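The Planner That Waits

Most failures in a two-arm workcell are not dropped objects. They are pauses. One arm reaches its goal, the other is told that its path is blocked, and both hold position until a timeout clears the queue. At Prarnside, a small automation software company, the engineers call this a stall, and for most of last year it was the largest single item in their error logs.

Samina Dogar, who leads the planning group, traces the problem to an early design choice. The company's first planner, Kimum, treated each arm as a moving obstacle for the other. It computed a path for the first arm, wrapped the swept volume in a safety margin of 30 millimeters, and passed what remained of the space to the second. The method is simple and easy to verify. It also throws away a great deal of usable room, especially in the middle of the table, where most of the work takes place.

"The first arm got the whole road and the second got the shoulder," Dogar says. "We kept shrinking the margin and calling it tuning."

Its replacement, Manov, went into daily use in December. Manov plans for both arms as a single system with a shared clock. A path is stored as a sequence of reserved volumes, each with a start and an end time, and either arm may enter a volume as soon as the other is scheduled to leave it. The planner runs on a rolling window, so only the next few seconds of motion are ever committed. Everything beyond that is provisional and can be rewritten when new perception data comes in.
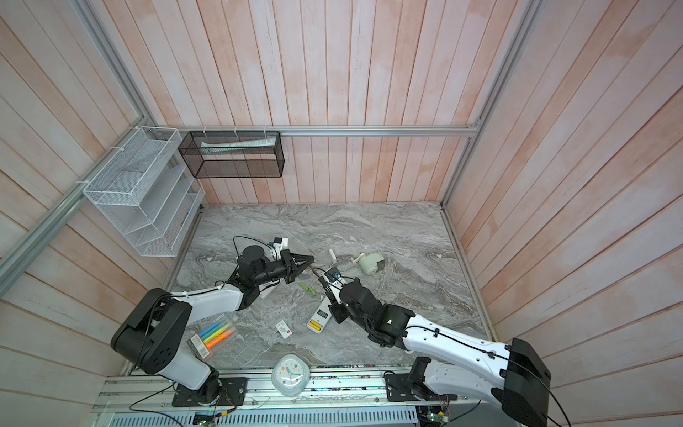 Perception is handled by a separate process named Shabalala, and the split between the two is deliberate. Shabalala publishes a list of objects, each with a pose, a bounding shape and a confidence value. Manov reads the list and never sees a camera image. Jacqueline Bodin, who wrote most of the perception code, says the hard part is assigning confidence to items that differ so much in how they reflect light. A mint-green pencil sharpener with a crank handle has a distinct outline and color. A flat white packet has little height to separate it from the table, and on a marble-patterned surface the veins produce false edges that a segmentation model will sometimes close into a shape. Clear plastic, such as the sleeve on a pack of highlighters, tends to return depth values from the contents, or from nothing at all.

Bodin's answer was to stop asking for a single depth estimate. Shabalala now keeps up to seven candidate poses per object and drops them as evidence comes in. If the candidates disagree by more than a set threshold, the object is published as a region with no grasp attached. Manov will route around a region but will not reach into it. The cost is memory and a slower first pass. The benefit is that a bad depth reading no longer turns into a bad grasp two steps later.

Held objects get their own treatment. Once a gripper closes, the item leaves the table list and becomes part of the arm's collision model, with its bounding shape enlarged to cover slip. Earlier versions made this change only after the lift, which left a short interval in which the planner believed the object was in both places. Dogar's group found the bug by replaying logs at one-tenth speed.

Replay has become the main test tool. The current suite holds 2115 recorded episodes, and every change to Manov is run against all of them overnight. A full pass takes some 70 minutes on the company's server. Episodes that end in a stall are kept permanently, even after the cause is fixed, and new engineers are asked to read through a few of them before they write any code.

Open problems remain. Manov's schedule assumes that both controllers report joint positions on time, and a late packet from one can force a replan for both. Handoffs between the arms are still scripted – the planner picks the meeting point, but the approach and release come from a fixed template. Dogar wants to fold the template into the optimizer. Bodin would like the contact signal from the fingers fed back into Shabalala first, and that work is on the schedule ahead of the optimizer change.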